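Skonia Simen upholstered bed: nine months of sleeping, sitting and folding

Posted November 16, 2018

I bought the Simen because the old bed had started making a noise like a door in a haunted house, and because Skonia had it marked down after the holidays. That was January. I've now slept on it, worked on it, eaten toast on it against my own rules, and done every load of laundry on it, so I feel ready to have opinions.

For anyone who hasn't seen one in the showroom: it's the model with the padded headboard in vertical sections and the pale wood posts. Skonia sells it in three colors, all of them gray if you squint. I paid for the large size, plus 63 dollars for delivery, which got it as far as the bottom of the stairs.

Assembly

The instructions have no words in them, only a cheerful little man who never sweats. He has a friend in panel two and by panel five the friend has left. Mine took an afternoon. The side rails go on with long bolts that have to be started by hand, and if you tighten the first one all the way before starting the others you will be taking it out again. The slats come strapped together in a roll and are easy. The headboard is heavy, and it wants to fall on you in particular.

All the holes lined up. I mention this because I also own a Skonia bookcase.

The headboard

Very good to lean on. The padding is firm enough that you don't feel wood through it, and the channels between the panels land in sensible places on a human back. They are also where crumbs go to start a new life. The crevice tool on a vacuum gets most of them out, and a dry paintbrush gets the rest if you have the patience. The fabric pills a little at shoulder height. I have shaved it once.

If you like to prop a pillow upright and read, this is a better headboard than ones I've met at twice the price. If you like to hang a clip-on lamp off it, forget it, the top is too thick for any clamp I own.

The bed as a laundry table

I'm giving this its own section since it's how I spend most of my waking time with the thing. We don't have a folding table. We have a bed.

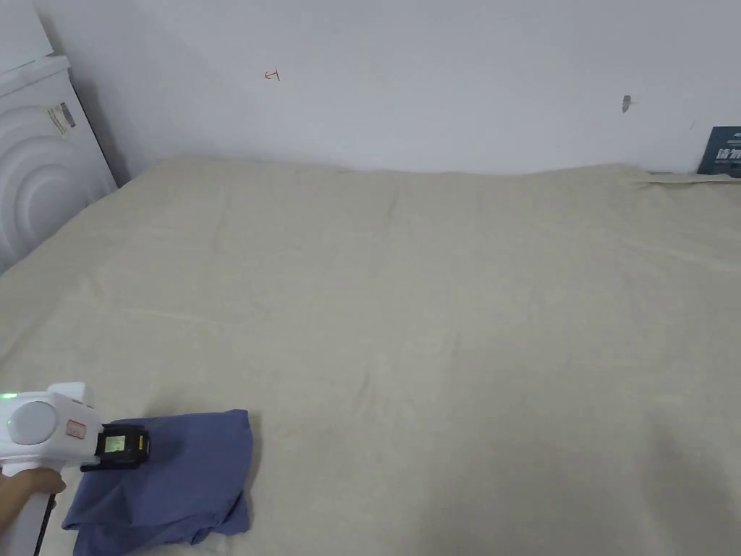 A folding surface has two jobs, being flat and being at a height that doesn't punish you, and the Simen does one of them well. With the Mets mattress on top (the medium, bought separately, a firm block with no personality) there's acres of level ground. You can lay out a shirt with the sleeves spread, get it squared up, and still have space for the finished pile. A softer mattress would swallow the edges of everything. I tried folding on my sister's once and it was like ironing on a trampoline.

The height is the other job. It's a low bed. Towels are fine, because you can fold those in the air like a flight attendant. T-shirts need a surface, and after the fourth or fifth one I'm kneeling on the floor as if asking the laundry for forgiveness. Taller folks should measure before ordering. Skonia does sell leg extenders for 40 dollars, which strikes me as a lot for four blocks of wood, and I say that as someone who has them in the cart right now.

The other trouble with a big flat surface is that things live on it. A bed this size collects whatever you were holding when you walked in.
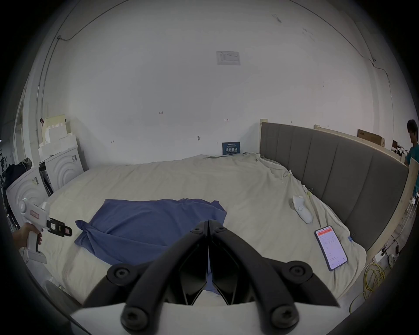

One blue item to fold, plus a phone, a slipper and a binder clip that came along for company.

The sheet

I put the Sillosau sheet on it in cream, and have two complaints. First, it wrinkles if you look at it. You can pull it tight at bedtime and by morning it has a topographical map on it. Second, the color is lovely and forgives nothing, so I've become a person who drinks coffee standing up. On the plus side it has been washed a great many times and hasn't gone thin or scratchy, and the seams are all where they were. I'd buy it again, probably in a color closer to coffee.

Noise

None for the first few months. Then a small tick on the left side, only when getting in, never when getting out. I went around with the hex key and found one rail bolt had backed off a bit. A half turn fixed it. Check yours at the change of seasons, along with the smoke alarm.

What I'd change

More height, first and last. A flat ledge along the top of the headboard meant for use, so I could stop pretending it isn't a shelf. Some kind of grip under the feet too, as ours creeps away from the wall on bare floor and I lose a sock to the gap now and then.

Score: 9 out of ten as a bed, six as a laundry table. I'd still take it over the old one, which is now at the dump, presumably creaking.

Comments

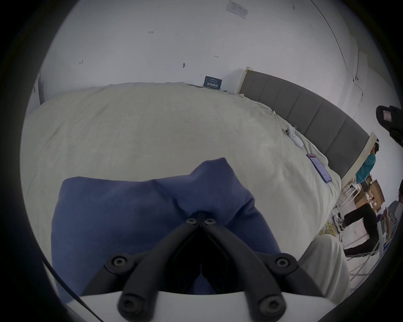

Mireille says get the leg extenders. She has the same bed in the darker gray and put them on in the spring, and now she can fold a whole basket standing up. Her one warning is that the headboard doesn't rise with the rest unless you move its bolts to the upper holes, a step missing from the instructions. She also wants it known that a pillowcase folds better if you start from the closed end, and that my crumb problem is a toast problem.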